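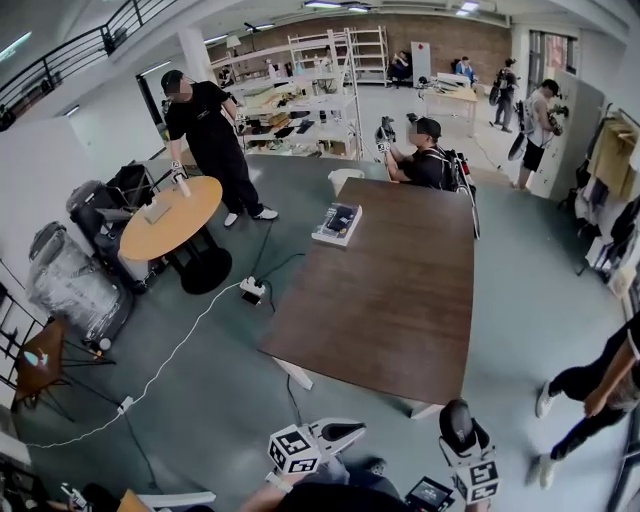
The workroom, March. Brown table in the middle, round one on the left.

5 min read

Table for a shared workroom: keep the big one or split it up?

ornow_bench wrote:
I look after the furniture in a shared workroom. The floor is hard, green-gray, and easy enough to sweep. The main piece is a big rectangular table, dark brown wood top on white legs, set out in the middle so people can get at it from all sides. There's also a light wood round table on a heavy black base, and a small wooden side table with black legs.

My question is about the big one. I've been offered two smaller tables by Tristirix for $298 the pair, delivered. The idea would be to sell the brown one and put the pair against the walls, leaving the middle clear. Has anyone gone from one big table to two small ones and been happy with it?

Second question, cables. I have a black one running across the floor under the big table and a white one looping in from the side. What do people use on a hard floor?

Xinyi Lei wrote:
Keep the big table. We split ours two years ago and went back after one winter. Two small tables never line up, the tops end up at different heights, and anything long you need to lay out hangs over the gap. Against a wall you also lose one whole side of each.

For the cables, get a low rubber cover with sloped sides. Tape works for a weekend. After that it lifts at the corners and leaves glue on the floor.

sarkura74 wrote:
I disagree on the table. A large one in the middle of a room means everybody walks around it all day. We put ours against the wall under the window and the room felt twice the size. If you need a long surface once a month, push the two together and clamp them.

Agree about tape. Don't use it.

Xinyi Lei wrote:
Clamping is fine if the legs are at the very corners and the tops are the same thickness. Ours had a lip underneath and the clamps slid off.

Also, people work on both sides of a center table. Put it against a wall and you've turned it into a shelf.

arellano_shop wrote:
What are you planning to do with the round one? I'd look at that first. Round tables are nice to stand at but they waste the corners of a room. A heavy base is good for stability and bad for your back when you want to move it. If anything is going, I'd sell that and leave the brown one alone.

ornow_bench wrote:
I'd rather hold on to the round one. It doesn't rock, and people like it for small jobs where you only need a foot or two of surface. The base is heavy, yes. I walk it across on its edge.

Fair point about working on both sides. People do stand around the big one and I hadn't thought of how many spots I'd lose.

planksandpegs wrote:
Where does your storage go? I can see a black folding cart over past the round table and something big and gray in clear plastic next to it. In our room that side filled up first and then everything crept toward the middle. We blamed the table for being too large when the real trouble was stuff parked on the floor. Fold the cart when it's empty, find the wrapped thing a home, and see how the room feels for a month before you spend $298.

sarkura74 wrote:
That I can go along with. Try clearing the side first. I still think the table is in the wrong place, though. You could turn it so it runs straight with the walls. From that angle it has a corner pointing right at you, and I'd catch my hip on it.

ornow_bench wrote:
The cart can go behind the door. The wrapped item has to stay for now but I can stand it in a corner. I'll measure for turning the table. My worry is that the black cable would then come out on the walking side.

Xinyi Lei wrote:
Run it down one leg and along the wall if it's long enough. If it isn't, buy a longer one. Much cheaper than new tables.

One more thing. Your waste bin is small and it's at the far edge of the big table. Get a second one for the near side. People won't walk around a table that size to throw away a scrap of paper.

arellano_shop wrote:
Seconding the second bin.

If you do end up selling, don't let a wood top like that go cheap. I paid $500 for something similar, used, and had to sand out rings.

ornow_bench wrote:
Thanks, all. I've told Tristirix no for now. Plan is to move the cart, turn the table, order a rubber cover for the white cable and pick up another bin. I'll post again once I've lived with it for a few weeks.

sarkura74 wrote:
Measure the doorway before you ever try to get that table out in one piece. We had to take the legs off ours and one of the bolts had stripped.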